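Home | Projects | Reports | People | Contact

Skola Towel Library: progress report to the Morais Fund

Prepared by Shabnam Siddiqui for Lovely Baluyot, July

Dear Lovely,

You asked for a report with fewer adjectives than the last one. I have gone through it twice with a pencil and I think we are down to a responsible level.

As you know, the grant pays for a lending stock of dish towels for small kitchens that can't afford a linen service and are tired of paper. A kitchen borrows a bundle, uses it, sends it back in the bag, and gets another. We launched with 200 towels. I spent the first month believing that the hard part would be washing them. Washing them is easy. You put them in the machine at Dereck Street and go have lunch. The hard part is folding, and it has taken up most of this reporting period and more of my inner life than I expected.

Where we stand on folding

We had been letting everyone fold the way they folded at home. This produced bundles that leaned. It also led to a long and surprisingly heated discussion about whether thirds are more grown-up than halves, which I've left out of the minutes. We have now settled on one fold for the whole stock: lower edge up, flatten, ends in, flatten again. The written instructions take up half a page and have been revised 3 times, once over a comma.
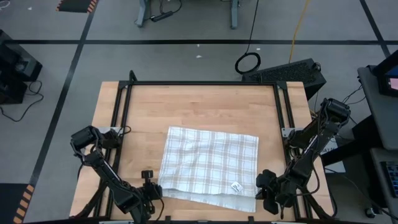
Care labels turned out to be the detail we had all ignored. If the label ends up on the outside of the bundle it catches on the bag, and if it ends up in the middle it makes a lump that travels all the way up the stack. The plan is to start every fold with the label in the same spot, so whoever is folding can check it before doing anything else. On the plaid towel on the butcher-block table it sits near the lower right corner, just where the instruction sheet wants it, and the bottom edge is turned up into a double layer. The rest of the cloth is still a bit rumpled. The sheet says "smooth," and I have been asked to define smooth. My current definition is "smoother than that."

The plaid has also earned its keep. I chose it because it was cheap and I liked it, and I would ask you to forget the second reason. The lines give you something to fold along, and a crooked edge shows up right away against them. The plain towels hide their sins until they're in the stack. When we reorder, I'd like to go plaid all the way through.

Tabletop

The old surface was a white laminate that made white towels very hard to see, especially after three in the afternoon. Light wood is better. It has enough color for the edges to stand out and it doesn't snag. I had budgeted for a padded cover as well and no longer see the need, so that line can go back in the pot. 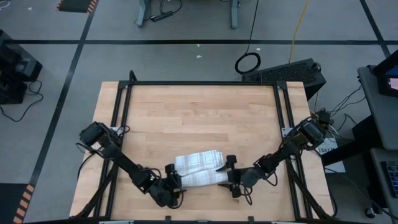 Folded plaid towel on the butcher-block tabletop.

Getting the layers to line up is the part still giving us trouble. The upper layer tends to creep and the one underneath peeks out, and by the tenth towel in a bundle you have something that looks like a badly shuffled deck of cards. Our kitchens have been gracious about it. One cook told me she unfolds them all anyway, and I am choosing to treat that as a single data point.

Stock and lending

Of the original towels, 45 have been retired to rag duty, mostly for burns and one memorable encounter with beet juice. That is more than I forecast. My forecast was based on my own kitchen, where less happens. We tried the Urnix hanging bags for returns and went back to plain drawstring ones; the Urnix bags were handsome and everybody kept them.

Money

We are on budget except for bags (see handsome, above). I'd like to move the unspent cover money into stock and order another 100 towels before the fall. If you need a separate form for that, please send it and I will fill it in without remarks.

Next period

We'll finish the label rule, try a slower second flatten to deal with the creeping layer, and get the instruction sheet onto one side of one page. I would also like to try bundles tied with tape instead of string. String leaves a dent, and I have become a person who minds about the dent.

I can talk any Monday before ten. After ten I'm at Dereck Street with the dryers.

Shabnam Siddiqui
Skola Towel Library

We use cookies to remember your settings and see which pages get read. Accept | Manage choices

© Skola Towel Library. All rights reserved. | Contact us | Back to top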